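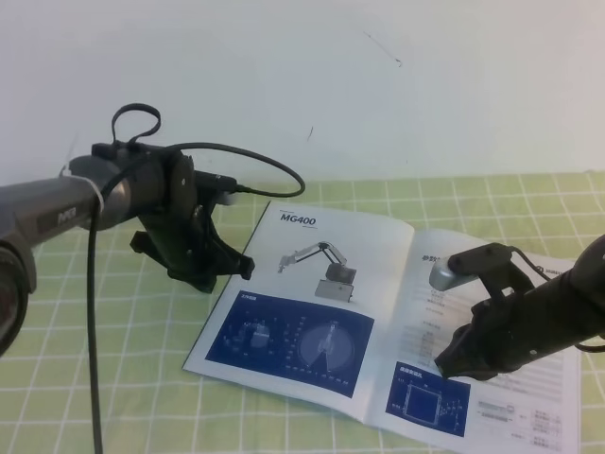

Handout 3 - reading a product brochure
Technical Writing, B. Steinarsdóttir, room 244, February

Bring one printed brochure. Folded is fine, stapled is fine, no PDFs please.

First pass, before you read a word: fold flat, both pages open. Where does your eye land? Write it down. Then headings, then panels, tables last.
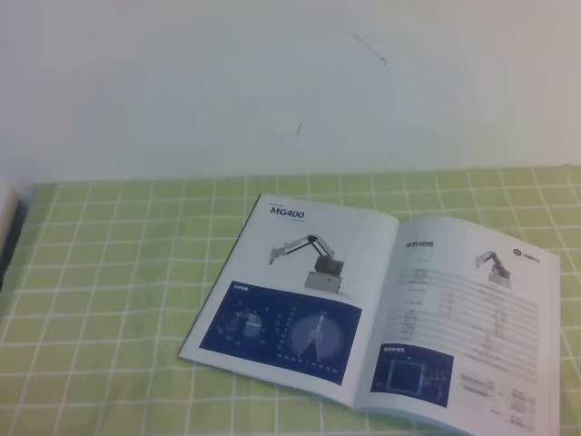
Spreads get read as one page, so plan them as one. Left side sells, right side proves - usualy. Big name first, MG400 in bold italics up in the corner, photo under it, then drawings on dark blue. Spec table sits on the right page in tiny gray rows. Would you read it? When would you?

Homework: redo the table from the Valente leaflet for a buyer with no training. Max 400 words incl. labels. Keep the units, dont round.

Emum and Dradura leaflets are in the tray, 46 copies, share if short.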